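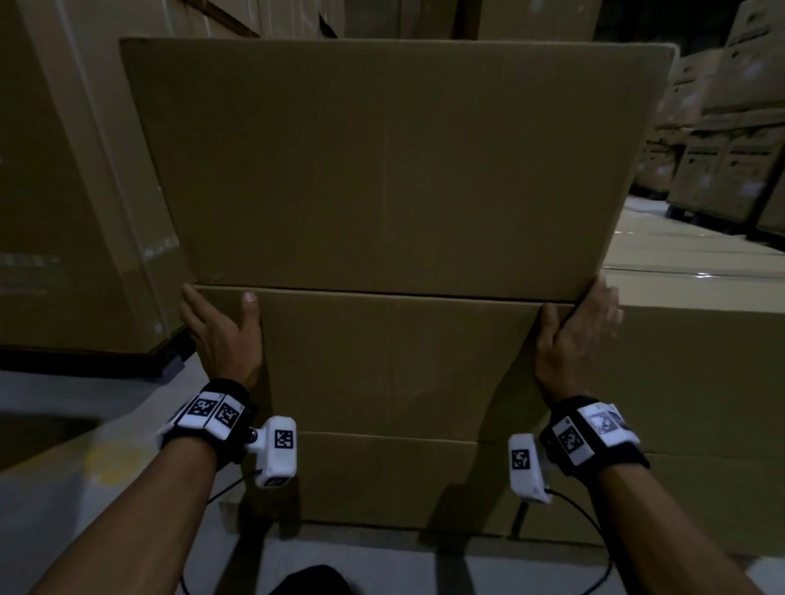 ## Moving a stack of three cartons by hand

Please read this before you start in our aisle.

1. Check the weight on each label. If the three together are over 22 kg, take them one by one.
2. Put the widest carton where you can see over it. When you can't, ask Folasade to walk in front.
3. Spread the fingers of one hand on the side of the middle carton. With the other hand, hold the corner where the top and middle cartons meet.
4. Bend the knees, keep the stack close to your body and go slowly.
5. Set it down in bay 4, with the flap seams in one line.

Torn cartons go to Abimbola Onuoha for new tape.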